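4. What people think is inside the box

I want to slow down here, because this is the part of the project that surprised me most, and I nearly left it out of the interview guide. The plan at Burkstead was to ask people why they hang on to old computers. Attics, closets, the space under the stairs, that sort of thing. I had a neat little set of questions about sentiment and money and not getting around to it. Then my second interview went sideways (in a good way!) when a retired bookkeeper told me she couldn't get rid of her old desktop tower because "the taxes are in there." I asked her where in there, and she waved at the whole thing. All of it. The taxes were in the box the way soup is in a pot.

After that I added what I started calling the "where is it" question, and I asked it in every interview that followed. Where, in this machine, is your stuff? I didn't correct anyone until we were done talking, and I tried hard not to make it feel like a test, which meant a lot of coffee and a lot of nodding. Tiziana Guerra, who coded the transcripts with me, thinks I nodded too much. She may be right; you can hear it in the recordings, in the little "mm-hm" that lands right before somebody changes their mind.

The answers sorted themselves into three loose groups, though plenty of people wandered between them. The first group, the biggest, talked like the bookkeeper. Their photos and letters were spread through the machine, and any part you pulled out would take some of the past with it. People in this group were the least willing to let anything go, and they were also the ones who used words like "gutted" and "stripped" when I brought up recycling. One man in Natbridge had saved his late brother's computer for 11 years without plugging it in. He knew it probably wouldn't start. He told me he'd feel better if it went to a museum, and then he laughed at himself and changed the subject to his tomatoes.

The second group had a definite spot in mind, and it was usually the wrong one. Several pointed at the monitor, which I'd read about in older studies of household computing but hadn't expected to still hear. Others had seen a computer with the side off at some point and had settled on whatever looked most important. The processor got a lot of votes, and so did "the green board," and so did memory, for the very fair reason that it's called memory. I have a lot of sympathy for this one. If you tell people a part is named memory, and then you tell them their memories aren't kept there, you've got some explaining to do.

I keep coming back to how much the look of the thing matters (see Figure 6). With the cover on, a tower is a plain box and people fill it up with whatever they like. With the cover off, it suddenly has neighborhoods, and they start assigning jobs. 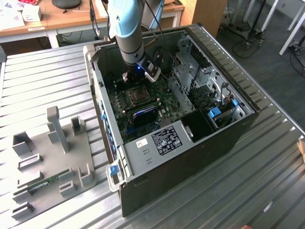 Figure 6. A desktop tower on its side with the side panel off. The processor socket is near the middle of the motherboard, with a memory module just below it.

The third group knew about the drive. They'd either replaced one, or had a kid or a coworker who had, and they talked about their old computers in a completely different tone. Brisk, almost bored. A school librarian from the Jarman neighborhood told me she'd taken the drives out of her last two machines, put them in a shoebox, and dropped the rest at the recycling center on her lunch break. I asked if she'd felt anything. "Parking was bad," she said.

Now, it would be easy to say that knowing about the drive is what lets people move on, and for a while I had a draft of this section that said exactly that. Tiziana talked me out of it, and I'm glad she did. When we went back through the transcripts we found that the librarian and the others like her hadn't gotten rid of the feeling at all. They'd moved it! The shoebox got the same treatment the tower gets in other houses: top shelf, wrapped in a towel, never opened, brought along through every move. So what changed was the size of the thing being kept. For a recycling program that's still very good news (a shoebox is a lot easier to live with than a tower), but it's a different finding than the one I was getting ready to report, and I think it's a more interesting one.

There's a money side to this too, and I went in expecting it to be bigger. I asked everyone what they'd want to be paid for the old machine. The number I heard over and over was 200 dollars, from people whose computers were of wildly different ages, and I don't have a great explanation for it. My hunch is that 200 is what you say when you want the question to go away. It's high enough that no stranger is going to take you up on it and low enough that you don't sound greedy. When I followed up by asking whether they'd take the 200 today, in cash, hardly anyone said yes right off. Most of them asked whether they could get their files first, and that put us right back at the "where is it" question.

The Gevasgate pilot was built on these interviews, and I describe it properly in Section 5. For now I'll just mention the one change we made because of what's above. The original flyer, the one that went out in February, said "Bring us your old computer." We reworded it to say "Bring us your old computer and take your files home," and we set up a table by the entrance where a person could sit down and watch the drive come out. I'd pictured that table as a security measure. The people sitting at it mostly wanted to talk about what was on there, and a few of them asked if they could hold the drive for a minute.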